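# Un mur, une cour et beaucoup d'ocre

Je vous avais promis en mars un billet sur la fresque de la cour, et puis les semaines ont filé, vous me connaissez. Nous voici le 21 avril, la peinture est sèche depuis longtemps, et j'ai enfin un thé, un peu de calme et l'envie de vous raconter tout ça comme il faut.

Pour ceux qui prennent le blog en route : je peins des murs, en général ceux des autres, et cette fois c'était le pignon aveugle de l'ancienne imprimerie Goritton, au fond d'une cour où l'on range surtout des vélos. Le projet s'appelle Alla. C'est le nom qu'avait la première esquisse dans mon carnet, je n'ai jamais su en trouver un meilleur, et à force de le dire au téléphone tout le monde l'a adopté.

Au départ je voulais des oiseaux. J'en dessine depuis toujours, c'est ma facilité, et c'est peut-être pour cela que j'y ai renoncé au bout de quelques jours. J'ai gardé les courbes, les grandes ailes si vous voulez, mais elles sont devenues des rubans de papier qui sortent d'une machine invisible et montent jusqu'au toit. Les gens de l'immeuble y voient des vagues, ou des draps. Une dame du deuxième m'a parlé de pâtes fraîches, et depuis je ne vois plus que des tagliatelles !

Le mur a demandé 31 jours, préparation comprise. L'enduit buvait tout ce qu'on lui donnait et il a fallu deux couches de fond avant de pouvoir tracer quoi que ce soit. Pour le report du dessin, j'ai laissé tomber le projecteur (trop de lumière dans la cour, même le soir, à cause d'un lampadaire entêté) et je suis revenue au bon vieux quadrillage : 302 carreaux au cordeau bleu, numérotés à la craie. C'est long, c'est mauvais pour les épaules, et j'adore ça.
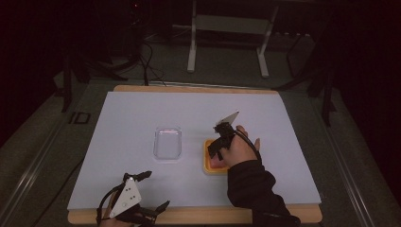 *Un bac transparent et un petit plateau jaune orangé, sur fond blanc.*

Côté couleurs, je me suis battue avec l'ocre. Celui de chez Żak est magnifique dans le pot, presque trop chaud, mais il s'éteint dès que le mur passe à l'ombre, et ce mur-là est à l'ombre dès le début de l'après-midi. J'ai fini par le couper avec un rose assez vif, en petite quantité, et par poser à côté un gris très froid pour le réveiller. De près c'est un peu brutal – depuis le porche, ça chante.

Le budget, puisque vous me posez souvent la question : 730 euros de peinture et de fixatif, et l'échafaudage prêté pour presque rien par l'atelier voisin. Je ne vous conseille pas de compter là-dessus pour vos propres murs, une location m'aurait mangé la moitié de la cagnotte.

Ce que je garde de ces semaines, c'est surtout la cour elle-même. On m'a descendu du café, des clémentines, une chaise pliante que je dois d'ailleurs rendre. Un petit garçon venait vérifier chaque soir que je n'avais pas dépassé.

La suite se passera à Grimdale, sur un mur bien plus bas et tout en longueur, face à un arrêt de bus. J'ai déjà commencé les croquis et, pour le moment, il y a des oiseaux dedans. Je vous montrerai les premières pages dès que j'aurai racheté des feutres.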